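Showing a robot a task

Showing a robot a task, also called robot teaching or learning from demonstration, is a way of getting a robot to do a job by having a person carry the job out through it. The robot stores what its joints and cameras recorded along the way, and a program is then built from one or more of these recordings. The person may move the arm directly by hand or may steer it from a distance. 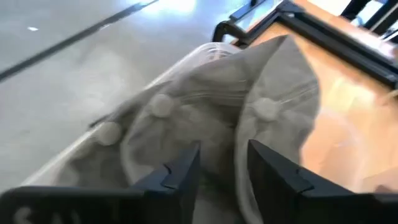
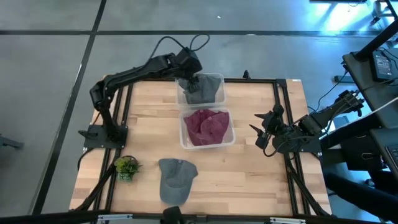

Gripper work with soft goods, close up and across the whole table. Photos: Segundo Arboleda / Drever

Background

Early factory arms were taught point by point. A worker drove the arm to a position with a control box, stored it, and moved on to the next one. This is still common for welding and palletizing, where each part arrives in the same place. It works poorly with cloth, bags and other things that change shape when touched, and most later methods were developed with such objects in mind.

Teaching by hand

In hand teaching, also known as kinesthetic teaching, the person takes hold of the arm and moves it through the task. The motors are set so that they carry the arm's own weight and offer little other resistance. The person feels contact with the object through the arm, and no second device is needed.

The method has limits. The person's hands and body often block the cameras, so the recorded video differs from what the robot sees when it works alone. Moving two arms at once is hard for one person, and large arms are tiring to push.

Teaching by remote control

In remote control, or teleoperation, the robot follows commands from another device. Common devices are hand-held controllers, a 3D mouse, and a leader arm. A leader arm is a smaller or matching copy of the working arm. The person moves the leader, and the working arm, called the follower, copies its joint angles many times a second.

Leader arms are widely used for two-armed tasks – one leader is held in each hand. The Gerkov layout puts the leaders on a separate stand behind the operator's side of the table, while the Ondrejka layout fixes them to the same frame as the followers. The second takes less floor space but passes more vibration to the cameras.

Delay matters in both. If the follower lags, operators slow down and tend to overshoot, and these habits end up in the recording.

Cameras and recording

A typical setup has one camera with a view of the whole table and one on each wrist. The wide view gives the position of objects and arms. The wrist view shows the object between the fingers, which the wide view often loses once the gripper goes into a bin or behind a fold. Clear plastic can be difficult for both, as its edges are faint and it throws back bright spots from ceiling lights.

A single run through a task is called an episode. Joint positions, gripper opening and video are saved with a shared clock. Runs with a dropped object may be kept if the operator recovers, as they show the robot a way out of a mistake.

The Stindex collection, closed to new entries on 6th September, holds 1532 episodes from 4 tables. It is divided into 3 groups: caps, shirts and mixed items. Its notes ask operators to move the objects between runs and to avoid long pauses, which a learned program may copy.

From recording to program

The simplest use of a recording is playback, in which the arm repeats the stored motion exactly. Playback fails when an object has been moved. Most current work trains a model on many episodes instead, so that the next motion is chosen from what the cameras show at that moment. The usual weak point is drift – small errors take the arm into positions that no episode covered. Adding corrections made by an operator during a trial run is one common remedy.

See also

Leader arm
Point-to-point programming
Teach pendant
Wrist camera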